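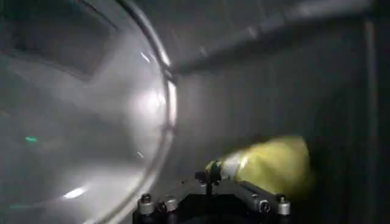

Gripper at work inside the enclosure, with a yellow piece held out past the edge of the big curved surface.

Planning the Second Cell: A Gallery from the Kalinowski Shop
Pictures and notes by Floarea Bogdan

Whenever somebody writes to ask how we settled on our equipment budget, I end up typing the same long answer, so I've finally put it on a page where everyone can get at it (and where I can find it again myself!). We are a small contract shop, we do short runs for people who mostly find us by word of mouth, and in September we started planning for a second robot cell to stand beside the first.

The picture at the top is a wrist-camera view, and I'm fond of it. The yellow piece is blurred with motion, the black gripper base sits underneath with its silver bolts showing, and there's a gray bar running overhead that I'd ask any buyer to think about before they sign anything. Clearance is where our first budget went wrong. We priced the arm, we priced the gripper, and then we spent two weeks finding out what the arm could reach without bumping its own housing.

Hubert Czarnecka did the measuring this time, and he did it with the gripper on and a part in the fingers, which I'd recommend to anybody. A bare wrist will fit nearly anywhere. Add a hand, a part and a camera and you may be shopping for a bigger enclosure, which in our case would have meant moving the compressor too, and nobody wanted to start that conversation.

Now, the money, as that's what most of you came for. Our quote from Plinine put the spare finger set at $1529, and I had left spare fingers out of the plan entirely. Miłosz Bielecka talked me into ordering them with the arm. He also had me put down $300 for fasteners, cable ties and the odd fittings that always get charged to some other job. Nimesix quoted us as well, with a nicer service plan and a delivery time of 19 weeks, and we went back and forth over that one for longer than I'd like to admit.

Cuiping Xue looks after the cameras, and she asked for a separate line for lighting. Look at the white glare on that curved surface and you'll see what she's up against. Shiny, see-through doors are lovely for visitors and a good deal less lovely for a camera, so please talk to whoever does your vision work before you choose one.

I'll add more pictures once the new cell is on the floor. If you're working on a plan of your own and would like a copy of our budget sheet, leave your name at the front desk and ask for the Flirnimeo sheet, which is what we call the second cell around here.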